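# Standby loads in rented housing – speaker notes

Slot: Tuesday, after the coffee break. 24 minutes including questions. Slides are numbered in the deck; notes follow the same order.

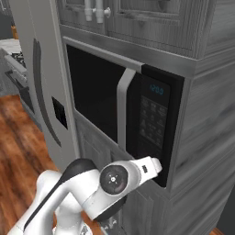
*Slide 1. Built-in microwave, clock display at 1205.*

## Slide 1 – Opening

Leave the slide up while people sit down. Start with the definition. Standby load is the power an appliance draws while it is not doing its main job. A clock display counts. So does a receiver waiting for a remote signal, or a power supply with nothing connected to it.

Say early that this talk covers rented apartments only. Owner-occupied houses have a different mix of equipment and a different person paying for it.

## Slide 2 – Why rented housing

- The landlord picks the built-in appliances. The tenant pays for the power.
- Built-ins are often wired behind the cabinet, with the outlet out of reach.
- Tenants move. A meter reading from one year may belong to two households.

Do not spend long on the split-incentive literature. Most of the room knows it.

## Slide 3 – The Kukard sample

We metered 592 apartments in the Kukard district. All were in multi-unit buildings and all had individual electric meters. Heating is central, so it does not appear in the readings.

Exclusions: apartments with a sublet room, apartments with an electric vehicle outlet, and any unit where the meter clock had drifted past our limit. The drift rule removed more units than we expected. The table is in the handout.

## Slide 4 – Method

Two instruments. The whole-apartment reading came from a Clanar logger clipped at the breaker panel. Single appliances were read with Lobo plug meters, moved from outlet to outlet on a fixed schedule.

Baseline is the lowest steady reading between 2:00 and 4:00 a.m. with the refrigerator compressor off. Point at the flat section of the trace. The compressor cycles are the square bumps and they are cut before averaging.

Hardwired appliances could not be read with a plug meter. For those we switched off the circuit and took the difference. This is less precise – the error bars on slide 6 are wider for that reason.

## Slide 5 – Data volume and gaps

1736 appliance readings were kept after cleaning. Gaps of up to 100 minutes were filled by straight-line interpolation. Longer gaps were left empty and the night was dropped.

If asked: we tested the results without interpolation. The ranking of appliance groups stayed the same.

## Slide 6 – Results by group

Read the chart left to right, largest share first.

1. Set-top boxes and network equipment
2. Audio and television
3. Built-in kitchen appliances
4. Chargers and small power supplies

Pause on group 3. Each unit draws little, but it draws it at all hours, and tenants seldom listed it when we asked them what was always on. Group 4 is the reverse. Tenants put chargers first and the meters put them last.

## Slide 7 – The Bruketti building

One building was treated as a separate case. Bruketti was refitted in June, and the owner agreed to put the kitchen built-ins on a switched circuit with a labeled wall switch by the door.

Use of the switch was uneven. Some households turned it off every night. Others never touched it after the first week and told us that resetting the clocks was a nuisance. We have no data on appliances that keep the time through a power cut, and a follow-up should include them.

## Slide 8 – Limits

- One district, one climate, central heating.
- Participation was voluntary.
- Circuit-difference readings are coarse below a few watts.
- Age of the appliance was taken from the rating plate where we could reach it. Many plates were behind panels.

## Slide 9 – Requests to landlords and fitters

Put the outlet for a built-in where a person can reach it, such as the next cabinet over. Record the standby figure in the apartment file at handover. Keep network equipment on its own circuit – switching it off by mistake was the most common complaint at Bruketti.

## Questions

Likely ones: cost per household (tariff table, backup slide 11), smart plugs (they draw standby power too, backup slide 12), and access to the raw readings. Readings can be shared by building, with apartment numbers removed. Handouts are on the table by the left door.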